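Does a Longer Lunch Break Change Anything? Report on the Clillby School Timetable Trial

Géza Kun and Lautaro Acuña
Submitted September 14, 2022

Background

Last year Clillby moved its lunch break from 35 minutes to 50 and took the extra time out of the afternoon classes. The newsletter told parents that students would come back calmer and ready to learn. We wanted to know what that claim rested on. When we asked, we were given a two-page summary from another school, Bronadside, which made the same change a year earlier. It had no figures in it.

What we did

We handed out a paper survey in July to all students in Years 8 to 10. Of the 359 forms that went out, 146 came back filled in properly. We also asked the office for late slips to the first class after lunch, and were given 1397 slips covering the two terms before the change and the two terms after. We spoke to 16 teachers, mostly in the staff room and mostly in a hurry.

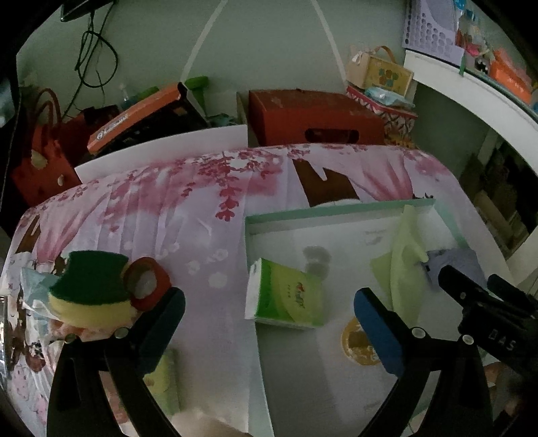
The survey results look good if you read them quickly. Most students said they liked the longer break. We are not convinced this tells us much, as we can't think of many students who would ask for a shorter one. The question on concentration was worse. We asked, "Do you find it easier to focus after lunch now?" and that wording pushes people towards yes. Géza wrote it and agrees it should have been changed before printing.

The late slips went down slightly after the change. However, three teachers told us they had stopped writing slips for anyone less than five minutes late, and one said she had never written them at all. So the drop may be a change in paperwork. We couldn't separate the two.

Teachers were split. Those who taught maths in the afternoon missed the lost minutes and said so. The PE staff were happy. Several said behaviour had improved but couldn't name a week or a class when they first noticed it.

Problems with our work

Fewer than half the forms came back, and we know nothing about the students who didn't answer. We had no comparison school. We also both started out doubting the newsletter, which probably coloured the follow-up questions we asked.

What we would say to the school

We found no good evidence that the longer break helps learning, and none that it harms it. If the school wants to keep it because students enjoy it, the newsletter should say that. If it wants to claim calmer classrooms, someone needs to record late slips by one rule for a full year. Our survey form and the tally sheets are with Lautaro.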